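The Bottom of the Toy Bin
What happens to the things kids stop playing with, and why a metal bin is a good place to start

February 26, 2019

Tainá Miranda does not like the word declutter. She has run Gundano, a secondhand toy shop on Figueroa Street, for eight years, and in that time she has watched a lot of parents come through the door with garbage bags and a guilty look.
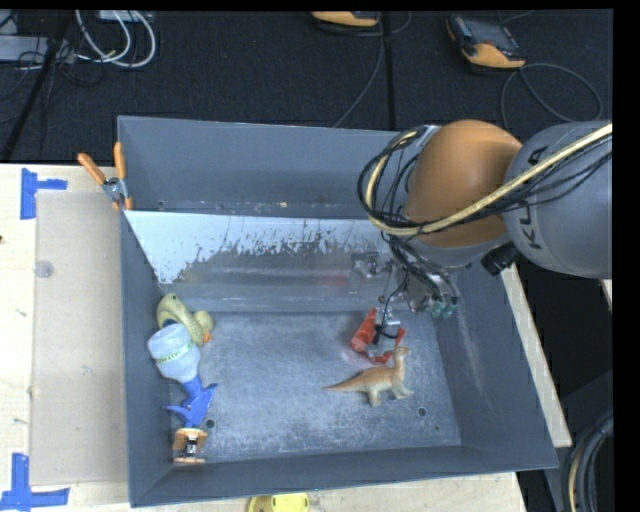 "They've read something that says to get rid of half of it by the weekend," she says. "So they fill bags at night when the kids are asleep. Then a week later I get the phone call asking if I still have the dinosaur."

Usually she does. Gundano holds every bag for 17 days before anything gets a price tag. The rule started after a stuffed rabbit went out to a customer one afternoon and had to be bought back the next morning. Miranda paid for the rabbit herself and wrote the rule on a card that is still taped to the register.

The shop takes in 800 toys in a slow month and more than it can handle in November, when families make room for the holidays. Few of them arrive sorted. Puzzle pieces come mixed in with blocks, and doll shoes come stuck to modeling clay. Everything gets tipped out and looked at.

That is where the bins come in. Miranda is particular about them. Cloth cubes sag, and small pieces work their way into the seams. Wicker sheds. Plastic tubs are fine until the lid cracks, and most of the ones people bring in have a cracked lid. She likes metal with sloping walls and a flat bottom, the wide kind that comes out of workshops and restaurant auctions. Toys slide down to the middle, where you can see them and reach them. Scratches don't matter. Paint that flakes does matter, and for toddlers who put everything in their mouths she tells people to pass on any bin with a worn or peeling finish, whatever the price.

She also tells people to put the bin on a table, at least for the sorting. On the floor you kneel, your back starts to hurt, and you quit with the job half finished. At table height you can stand there with a cup of coffee and keep going.

Her method is simple enough. Put in one bin's worth of toys, no more. Take out anything broken and decide right then if you will fix it. A drawer of toys waiting for glue is a drawer of broken toys. Next take out the pieces that belong to something else – the train car, the checker, the plastic egg from a kitchen set – and put them in a bowl. Whatever is left is what the child has in front of them, and that's the time to call the child in.

This is the part parents resist. Miranda says they expect a fight over every item. Sometimes there is one. More often, she says, a four-year-old will hand over the expensive walking toy without a second look and hang on to a plastic animal from a vending machine.

"You can't guess it," she says. "I have two kids and I couldn't guess it for either one."

I tried it at home with my daughter, who is five. We did one load before lunch. She kept two horses, a bath boat and a cookie cutter I had been looking for since the fall. She gave up a Clekell shape sorter that her grandmother had driven across town to find. I put the sorter in the hall closet and I have not told her grandmother.

The bowl of stray pieces took longer than the toys. A checker went back to its box. Five puzzle pieces had no puzzle. I asked Miranda what to do with them and she said to throw them out, which I had been hoping someone would say.

What does well on resale is fairly predictable. Animal figures go quickly, dinosaurs especially, and they don't need to be in perfect shape. Wooden trains sell by the bag. Gadier building sets sell if the instructions are there and sit for months if they aren't. Anything with a dead battery compartment goes on the 20-cent shelf, along with loose play food and cars with missing wheels. Kids spend their own money at that shelf, and Miranda has noticed that they take longer to choose there than anywhere else in the store.

Cleaning is mostly dish soap and warm water. Hard plastic figures get a soak and an old toothbrush, and then they dry on a towel overnight. Squeeze toys with a hole in the bottom she won't take, as water stays inside. Wood gets wiped with a damp cloth and never soaked.

As for how often to do all this, she suggests twice a year for most homes, once before the holidays and once when school lets out. Between those times she would leave the toys alone. A bin that gets dumped out and refilled every day is being used.

Gundano takes drop-offs in the mornings. Bags should be tied, with a phone number on the outside. Miranda asks that you check the pockets of the dress-up clothes first.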